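Chapter 8
Chores: What Machines Can and Cannot Yet Do

After reading this chapter, students should be able to:
Explain why a task that is easy for a person may be hard for a machine.
Distinguish a demonstration from dependable service.
Break a common chore into its separate motions.
Judge a claim about household or shop-floor automation.

8.1 The Problem of Ordinary Work

Machines have welded car bodies and filled bottles for decades. In those settings the part arrives in the same place, facing the same way, at the same moment in every cycle. The machine repeats a path that an engineer has laid out in advance, and the building has been arranged to suit it.

Household work is seldom arranged in this way. A shirt comes out of the dryer in a different heap each time. A drawer sticks in humid weather. Much shop-floor work has the same character, particularly in small firms that make short runs of many products. The Wudex plant, which appears throughout this book, changes its product mix 36 times a year, and most of its fitting and packing is still done by hand.

Research on such work often begins with two arms and a table. One arm can hold a part steady while the other turns, pushes, or threads something into it. The arrangement follows the way people use their own hands, and it raises the same question of coordination: each arm must allow for what the other is doing.

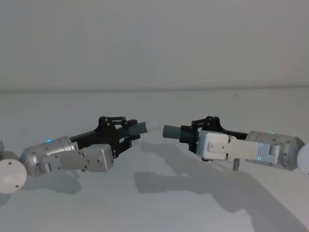 Can a robot do the household chores today?
It can do a few of them, under favorable conditions. Vacuuming a level floor and mowing an open lawn are handled well enough for machines to be sold for the purpose. Folding mixed laundry, clearing a table, and repairing a leaking drain have been attempted in laboratories, but a machine that performs them in any home, without supervision, is not yet an ordinary purchase.

8.2 Counting Success Properly

A single successful attempt says little about readiness. Consider the Prorko trial, to which we return in Section 8.5. A two-armed system was asked to join plastic pipe parts 315 times. The operators recorded every attempt, including those in which a person had to step in, and stopped the clock only when the joint was complete. A skilled worker needed 20 seconds for the same joint. The system was slower, and its failures were concentrated in the last step, when one part must slide squarely into another.

Pipe joining is a useful case for study. The parts are rigid, so they do not sag or crumple as cloth does, and their dimensions are known. What remains is the matter of grip and alignment. A part held slightly off its axis will meet the opening at an angle and jam.

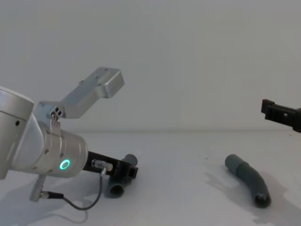 A person who feels a part jam will back off, rock it gently, and try again without giving the matter much thought. The correction depends on touch as much as on sight. Engineers at Ackah, a supplier of assembly equipment, divide it into four stages: contact, detection, withdrawal, and renewed approach. Each stage may be programmed or learned from examples, and a weakness in any of them is enough to spoil the joint.

The cost of a failure also matters. In a workshop, a jammed part can be set aside and the line can continue. In a home, a badly seated drain joint may go unnoticed until water reaches the floor below. For this reason the Utatier guidelines, reprinted at the end of the chapter, ask that trials report the kind of failure as well as the number.

Key terms: alignment, bimanual task, intervention, short run, supervision

8.3 What the Hand Knows

We turn next to the sense of touch, beginning with the pressure a person applies when picking up an egg.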